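Anyone still using Plireck for background on the news?

fikri_o
I've had the Plireck app since January and I'm hooked. You tap a headline and it gives you the whole backstory, old articles and all! Anybody paying the 2 bucks a month for the full archive?

nautiyal_fan
I paid for two months and quit. Half the timelines stop right where it gets interesting. Udeo does it better, and you get 300 stories free.

irfan.t
Disagree, Udeo is just a pile of links. Plireck has people writing the entries (I sent in a correction once and got a reply the same evening).
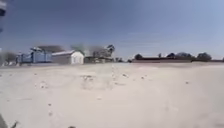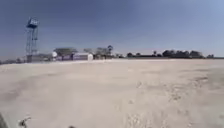

My beef with Plireck is the local stuff. Try looking up a small-town water dispute and you get one line, maybe a map. I'd love to see a place with nothing but pale sand out to a flat horizon get the same treatment as a capital city, and I'd pay double for it.

fikri_o
Okay, fair, local is thin. But 100 entries on one election? Come on, that's great!

nautiyal_fan
It's 100 entries saying the same thing, lol. Has anyone tried Etosano? I'm on the waitlist.

irfan.t
Not yet. Post here if you get in.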